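怎样在线上办一个读书会:从选书到散会

这篇写给准备第一次组织线上读书会的人。内容来自我们“恩达克读书会”(Endach)一直在用的流程,规模不大,工具也都是常见的,照着做基本不会出大问题。已经有固定成员的读书会,可以直接跳到第三步。

第一步:定下范围和频率

先决定读什么类型的书。范围太宽,比如“文学”,每次选书都会吵;范围太窄,半年以后就没书可选了。我们用的是“二十世纪以来的中长篇小说,有中文译本或中文原著”。这一句话写在报名页面最上面,后面省了不少口舌。

频率建议每月一次。两周一次对上班的人来说太紧,两个月一次又容易忘。日期固定下来,例如每月最后一周的同一个晚上,时间定在晚上七点半。一月和春节前后经常有人缺席,可以提前说明这一期顺延,或者改读一个短篇。

人数方面,邮件列表上有50个人,实际到会的通常少得多。单场讨论最好不超过13人,再多就要分组。

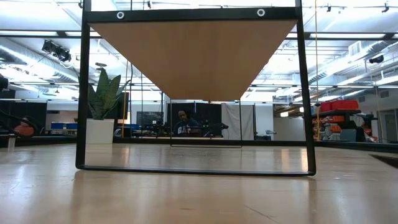

第二步:选书和找书

选书用投票,不要在群里讨论。做法如下:

1. 每位成员最多推荐一本,附两三句理由。
2. 组织者把推荐汇总成一张表,注明页数、出版社、是否绝版。
3. 投票开放五天,每人两票。
4. 票数相同,选页数少的那本。

页数很重要。一个月读一本的话,300页是比较稳妥的上限。超过这个长度的书可以拆成两期,第一期只谈前半部分,并且在通知里写清楚读到第几章为止。

定下书以后,先查图书馆馆藏和电子版。如果只有旧版在流通,要提醒大家各版页码不同,讨论时统一用章节号。译本有好几种的,不必强求一致,译法的差别本身就值得谈十分钟。

第三步:发通知

通知分两次发。第一次在讨论日前三周,写明书名、作者、译者、讨论范围和时间。第二次在当天上午,只发会议链接和密码。链接不要提前太久发出去,否则到时候总有人翻不到那封邮件,会来私信问。

标题格式固定,方便搜索。我们用“恩达克|书名|日期”。正文不超过一屏。报名、退订和请假都放在邮件末尾,各占一行。

会议软件选大家已经装好的。我们换过一次,从Drellel换到Skistton,理由只是后者不用注册就能进。换之前请两位不太熟悉电脑的成员试了一遍,他们没问题才正式换。 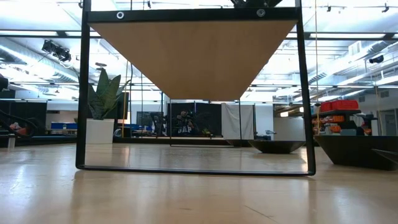 第四步:准备讨论提纲

提纲由当期主持人写,六到八个问题即可。主持人轮流做,提前一个月排好名单。问题按由浅到深排列:

第一类是事实性的,用来暖场,例如“故事发生在哪几个地方,主角为什么离开”。没读完的人也能参与。

第二类关于写法,例如叙述者是谁,他知道多少,哪些事是听来的。第一人称的小说在这里可以多停一会儿。

第三类关于背景和争议,例如这本书出版时的评价,有没有被学校或图书馆下架过。这类问题请主持人事先查好资料,并把出处贴在聊天栏里。

提纲提前两天发给大家,但不要求准备。夏梅因·博塔(Charmaine Botha)主持的那几期还会附一页人物关系表,读人物多的家族小说时很有用。她的表是手画的,拍照发出来就行,不必排版。

第五步:主持当天

提前十五分钟打开会议室,检查麦克风和共享屏幕。人到齐后先说明三件事:会不会录音,怎样举手,几点结束。我们不录音,只留文字纪要。

开场让每人用一句话说说读到哪里、喜欢还是不喜欢。这一轮不展开,主持人记下意见相反的两三个人,后面请他们先讲。有人连续说了五分钟以上,可以说“这个点先记下来,我们听听别人的”。冷场时不要急着换题,等十秒,通常会有人开口。

剧透的处理:通知里写了讨论范围的,就严格按范围;没写的,默认可以谈结局。

全程九十分钟。最后十分钟留给下一期的书和主持人。

第六步:整理纪要

会后三天内发纪要,两页以内。写清楚谈了哪些问题、有哪些不同看法、提到了哪些别的书。不必逐人记录发言,引用某人的原话要先问过本人。

纪要存放在共享文件夹“Nkosi”里,按年份分开。文件夹总共存了2339份文件,包括早年的扫描件,所以命名务必统一:年份、月份、书名,中间用短横线。书评和读后感另放一个子文件夹,不要和纪要混在一起。 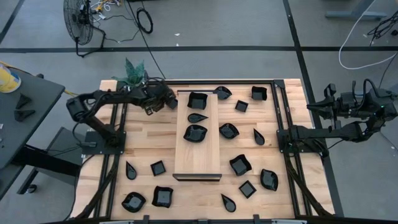 木制工作台与黑色餐碟

常见问题

没读完可以来吗?可以。在开场那一轮说一声就行。

可以旁听吗?可以,第一次来的人多半只听。麦克风请保持静音,有话写在聊天栏。

书太难读怎么办?把讨论范围缩小到前三章,剩下的放到下一期,或者由大家决定不读了。我们放弃过两本,没有影响后来的安排。

成员之间吵起来怎么办?主持人把话题拉回到书里的具体段落,请双方各读一段支持自己看法的原文。如果还是谈不下去,就进入下一个问题,会后再单独联系。

要不要收费?我们不收。会议软件用免费版,到时间断线了重新进一次即可。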